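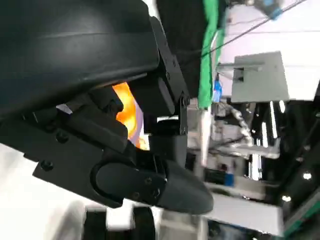 The slow road to Flandby

I grew up thinking a long drive was something you survived. Dad would load us into the wagon before dawn, hand out the barley sugars and refuse to stop until the fuel light came on. So when I told my family I was taking two days over the 717 kilometres to Flandby, when it can be done in one, they thought I'd gone soft.

Maybe I have! But I'd do it again tomorrow.

The trick is leaving the highway at Sondora. You lose a fair bit of time on the back road (and all of your phone reception), but you gain a bakery with a proper curried egg sandwich and a river you can swim in if you don't mind cold feet and nosy ducks. I stayed at the pub, room 8, right above the kitchen — go to bed hungry and you'll regret it, because the smell of onions comes straight up through the floor.

Next morning I pulled over at every op shop between there and Okico. I came home with a teapot, a cricket jumper and 52 old paperbacks, mostly westerns, in a box the lady wouldn't let me split up.

By the time I rolled into Flandby it was nearly dark and the fish and chip shop was stacking its chairs. They did me a piece of flake anyway, and I ate it on the bonnet with the paper open on my knees.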